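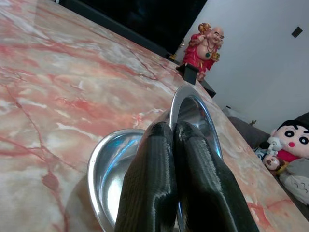 Lemon juice and baking soda will take any mark off marble, somebody told me in the parking lot at Homham, and I had the lemon cut in half before I got nervous and came here instead.

So! I bought a secondhand pink and white marble table (the kind with red and coral veins running all over it) for $266 and I am completely in love with it. It's polished, very shiny. I keep a shallow stainless steel dish on it for keys, olives, whatever, and it gets slid around a lot. Last week I had lime wedges in there, some juice went over the side, and now there's a dull curved mark down at one end. You can't feel it with a finger but you see it when the lamp is on.

Is that a stain or a scratch? Can I get it out myself? And do I have to stop using the dish?

**posted by kivska_kitchen**

---

**skindel_stoneguy**

Put the lemon away, please. What you have sounds like an etch. Acid eats the polish on marble, so the lime juice did it, and more citrus will give you a bigger dull spot. A stain is usually darker than the stone around it. An etch looks lighter or cloudy, and it shows up worst under a lamp.

For a small one you can use marble polishing powder:

1. Wash the spot with water and a drop of plain dish soap, then dry it.
2. Sprinkle on a little powder and add enough water to make a paste.
3. Rub with a damp cloth for 3 minutes, small circles, medium pressure.
4. Wipe it all off, rinse, dry, and look at it from a low angle.

Try it somewhere out of sight first – the underside of an overhang, if that's polished too. If the mark is still there after a couple of rounds, I'd call a stone shop. And if you can catch a fingernail on it, it's a scratch and powder won't do much.

Keep the dish. Stick 4 felt dots under it, and pick it up to move it.

---

**chauke_mom**

I just put a tray over mine lol. It's been 13 years and I've stopped looking at the marks.

---

**homham_renter**

Agree with the powder answer, but I'd add sealer, and don't expect too much from it. I sealed mine in November thinking I was safe, then spilled salad dressing and got a dull patch anyway. Sealer slows down oil and wine soaking in – it won't stop acid. Steel dishes are fine in my experience as long as there's no grit underneath, so wipe the table before you set one down. Limes go on a plate with a mat under it at my place now.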